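Careers > Engineering and Laboratory > Robot Safety and Test Practice Technician

Robot Safety and Test Practice Technician (full time, on site)

Verkis runs manipulation test cells for customers who need repeatable grasping results. We are hiring one technician to write, apply and maintain the operating rules for these cells. The position reports to Heloísa Rocha, head of laboratory practice, and is based in our Udar building.

The work is procedural. The technician sets up a cell to a written layout, runs the trial sequence, records deviations and stops the run when a rule has been broken. Current work covers bin picking of rectangular wooden blocks with a KUKA arm and a multi-fingered gripper. The existing rule set, Gudero, was last revised in March and contains 50 numbered clauses. The technician will own the next revision. 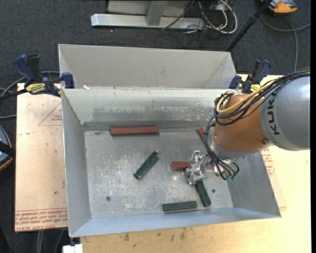
Duties

Fixturing. Confirm before each run that the bin is clamped to the table and that no clamp has shifted from its marked position. A clamp found loose invalidates every trial back to the last recorded check.

Cable dressing. Inspect the cable bundle at the wrist and tool for wear, pinching and free length. Loops must clear the bin walls through the full programmed motion, including the retract move. Findings go in the cell log with the axis positions at which they were seen.

Part placement. Scatter the parts according to the sheet for that run. Parts are not rearranged by hand between attempts unless the sheet calls for a reset.

Access control. Apply lockout before reaching into the bin. A paused program is not a safe state under Gudero, and the technician has full authority to refuse entry to anyone, customers included.

Records. The last series produced 1,824 logged attempts. Each attempt carries a result code, an operator code and a clause reference where a deviation occurred. The technician audits these entries and returns incomplete ones to the operator.

Risk assessment. Update the cell assessment whenever the tool, the part set or the bin layout changes. Reach, pinch points and dropped-part hazards are assessed separately for each bin in use.

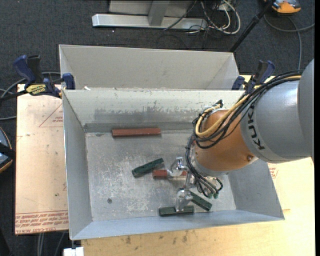
Updates are reviewed by Sorin Nistor (controls) and Nayara Mendonça (customer testing) before release. The technician presents the change, answers written comments and files the signed version. A cell does not run on a draft.

Required

Two years of work with industrial robots in a laboratory, integration or maintenance role. Working knowledge of ISO 10218 and of general machine risk assessment. Ability to jog an arm in reduced speed mode and to read a robot program well enough to find the motion that caused a fault. Clear written English.

Preferred

Experience with multi-fingered grippers, force limit settings or benchmark testing. Basic scripting for log checks. Prior work as an internal auditor.

Conditions

Day shift, starting at 7:30 a.m. Safety shoes and eye protection are supplied. The job involves standing at the cell for long periods and handling bins and fixtures. New hires work under supervision until Renzo Cocco has signed off all lockout and recovery procedures.

How to apply

Send a resume and one procedure, checklist or work instruction you wrote yourself, with confidential details removed. Length is not a factor. Address both to Edileuza Figueiredo, Verkis personnel office, and put "Test Practice Technician" in the subject line. Selected applicants will be asked to complete a written exercise and a supervised session at the Lopes cell. Travel to the session is reimbursed against receipts.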